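Toy kitchen

A toy kitchen (or play kitchen) is a small-scale kitchen made for pretend cooking. I've been collecting them for years, so forgive me if I run on a bit! Most have a counter, a sink and some kind of shelf, and the better ones get the splashback right too — I'm a sucker for little tiles.
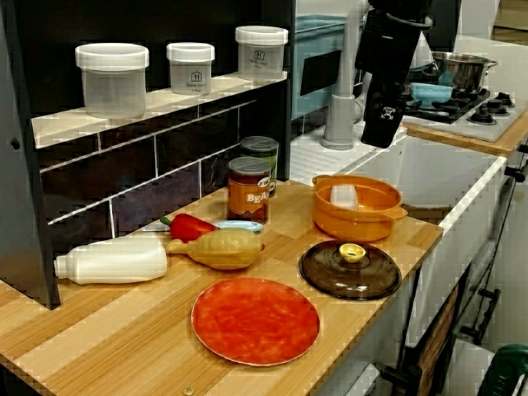
Play food is where people's tastes really split. My friend Jade Girard likes felt, while I'll take hard plastic any day, and I want labels on my cans. My own food box is up to 43 pieces, and three of those are onions for some reason.

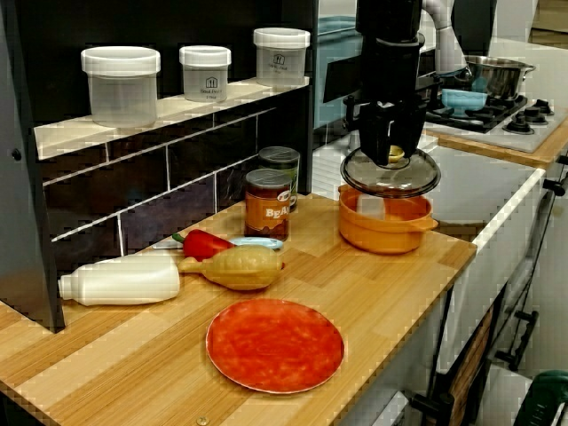

Pots and lids

A pot needs a lid. I feel strongly about this! Kids love putting it on and taking it off far more than they love stirring, and a see-through one lets them check on supper.

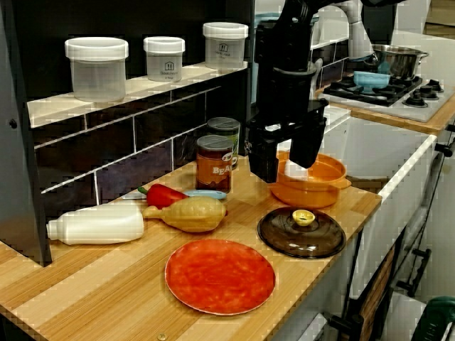 Orange pot at the counter, with storage jars on the shelf behind.

Jars and canisters came late to my collection. They take up a lot of room, but a shelf looks bare without them, and screw-top ones — if you can find them — are great for little hands.
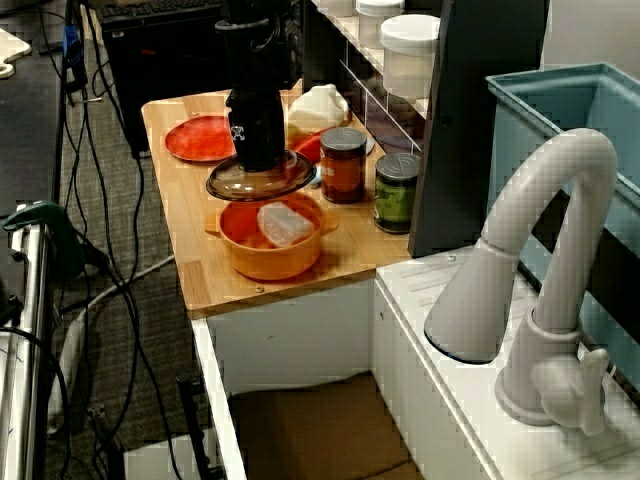
Pot and lid, with two screw-top jars beside them.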